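Student Robotics Project Gallery: Two-Arm Table Service

Kemeys Technical College, Department of Applied Automation

Last updated: September

The Two-Arm Table Service project is a one-semester assignment for second-year students in the Applied Automation program. Student teams prepare a pair of robotic arms to carry out ordinary household work with dishes, beginning with round plates and a rack. The course is taught by Judit Halász, with laboratory supervision by Thiện Đinh. Enrollment for the current term stands at 14 students.

The gallery presents work at the bench from the plate-handling unit. Students and families are welcome to share this page.

Shares: 25 | Comments: 2

The Plate-Handling Unit

Each team works with plates in pastel colors and a clear acrylic rack that holds them upright on edge. The colors allow students to refer to a particular plate in their notes without confusion, and written instructions must name the plate, the arm and the direction of approach.
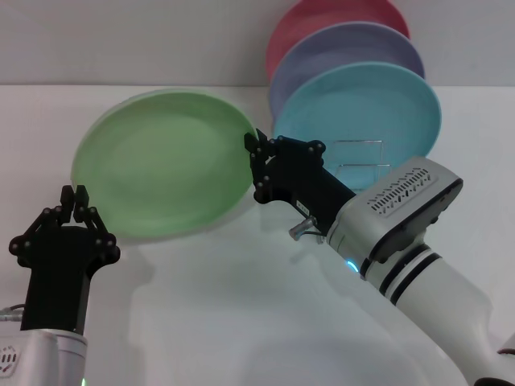

Teams are assessed on the planning of each movement as well as on the movement itself. Before an arm is powered, the team submits a one-page plan stating which gripper will hold the plate, where the other arm will wait, and how the two will keep clear of one another. Plans are reviewed by Mr. Đinh and returned with comments, usually by the next laboratory period. A team whose plan is returned twice meets with the instructor before continuing.

Huệ Khúc and Hala Chidiac prepared the sequence adopted as the class reference for this unit. Their plan, titled Jitard after the team name, divides the task into short stages – approach, grip, lift, turn and release – and sets a stopping point after each one. Other teams may adapt the sequence provided that they credit it in their reports.

"We spent most of our time on the turn," Ms. Chidiac wrote in the team report. "A plate that is lying down has to end up standing, and there are several ways to get there. We drew all of them on paper before we chose one."

Camera Views and Close Work

The second part of the unit concerns what an arm can learn from a camera mounted near its gripper. At short range, fine detail is often lost, and students must decide how much of a view can be trusted. Reports are expected to state plainly when an object can be identified and when it cannot. 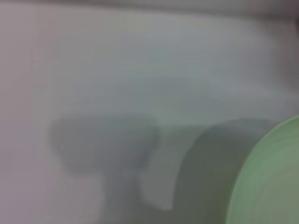

Huệ Tăng, of the Rorkus team, led the class discussion on this subject. Her written summary recommends that color and the curve of a rim be considered together, and that wrist views be compared with a wider view before the gripper is closed. The summary has been added to the course handbook and will be used by the incoming class.

Each team keeps a log of its trials, including those that were stopped early. The laboratory asks that logs be completed at the bench, in ink, and signed by both partners. The combined record for the course is set to close at 500 entries, after which it will be placed in the department library for use in the spring elective.

Visits and Inquiries

The laboratory is on the ground floor of the Trostow Building. Groups wishing to observe a class session should write to the department office in advance – space beside the bench is limited, and visitors are asked to remain behind the marked line while the arms are in operation. Families of enrolled students may attend the open session at the end of the term, when each team will present its plan and answer questions from guests.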